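Startseite > Newsletter > Ausgabe Dezember > Automatisierung

Kleinteile aus der Kiste: Das Griffpaket von Plurkance

Dezember | von Tatsuya Tsuji

Plurkance bietet seit dem Herbst ein Paket für das Greifen loser Elektronikteile an. Es richtet sich an Werkstätten und kleine Fertiger, die bereits einen Roboterarm haben und ihn bisher für Palettieren oder Maschinenbeschickung einsetzen. Geliefert werden Zweifingergreifer, Kamerahalter, Kamera und die Software samt Lizenz für ein Jahr. Der Arm selbst gehört nicht zum Lieferumfang.

Der Preis liegt bei 2.324 Euro netto je Arm. Ab dem zweiten Jahr kostet die Softwarelizenz extra, die Höhe richtet sich nach der Zahl der angelegten Teile. Für Deutschland und Österreich läuft der Vertrieb über Rivwood, Schulungen übernimmt Praston.

Wir haben uns das Paket in der Anwendung angesehen. Gegriffen wird aus blauen Lagersichtkästen, die auf einem Tisch mit Packpapier stehen. Blaues Klebeband teilt die Fläche in Felder. Das Raster braucht die Software nicht, es erleichtert aber das Umstellen der Kästen, wenn mehrere Leute am selben Platz arbeiten.

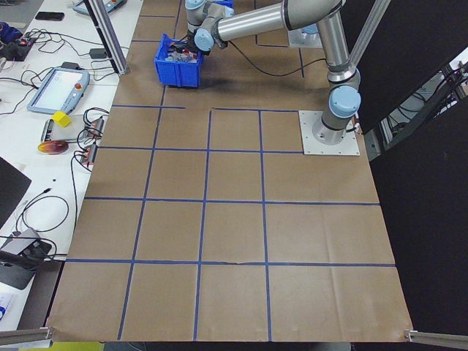
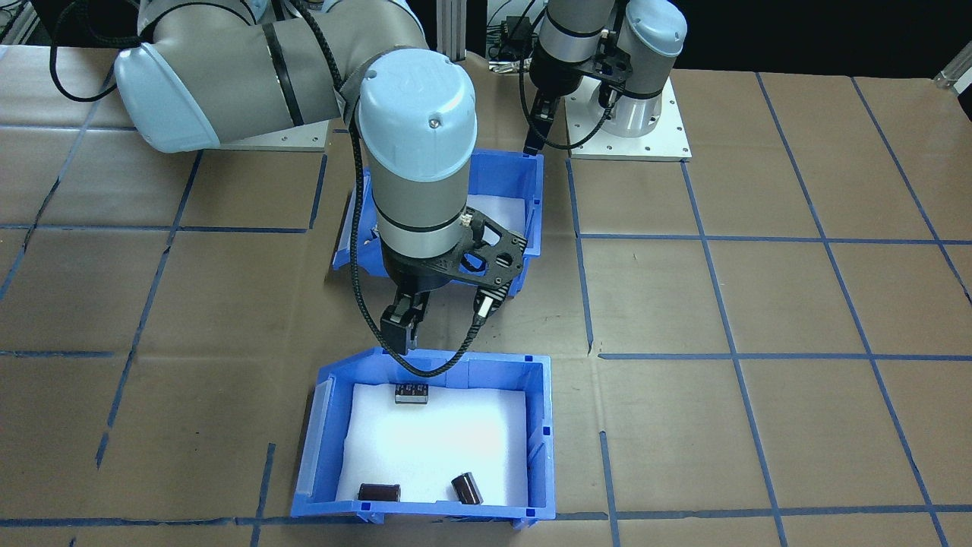 Einrichtung und Bedienung

Die mechanische Montage ist in einer Stunde erledigt, sofern der Flansch passt. Länger dauert das Einmessen der Kamera. Die Anleitung sieht dafür sieben Positionen vor, die nacheinander angefahren und am Handbediengerät bestätigt werden. Beim ersten Mal sollte man einen halben Tag einplanen.

Neue Teile werden über Aufnahmen angelernt. Laut Plurkance reichen für einfache Formen rund 100 Bilder. Bei zylindrischen Kondensatoren kommt man damit gut zurecht, bei flachen Bauteilen mit blanken Anschlüssen empfiehlt der Hersteller mehr, weil Reflexe die Erkennung stören. Eine helle Einlage im Kasten hebt dunkle Teile besser vom Boden ab. Schaumstoff genügt, er muss nur regelmäßig getauscht werden.

Schwächen hat das Paket bei der Kabelführung. Clips oder ein Schlauch für die Leitung am Handgelenk liegen nicht bei. Wer den Arm weit dreht, sollte die Leitung selbst fixieren und die Reserve vorher prüfen. Auch die deutsche Übersetzung der Menüs ist noch lückenhaft.

Testgeräte verleiht Rivwood für 2 Wochen gegen Kaution. Anfragen bitte mit Angabe von Armtyp und Steuerungsversion, sonst verzögert sich der Versand.

Kommentare (3)

M. Chmielewska
Gibt es den Kamerahalter auch einzeln? Unsere Kamera würden wir gern behalten.

Tatsuya Tsuji
Laut Preisliste nein. Rivwood nimmt aber Anfragen für Einzelteile entgegen.

werkstatt_sued
Ein halber Tag fürs Einmessen ist knapp gerechnet. Wir saßen bis zum Abend dran, danach lief es aber.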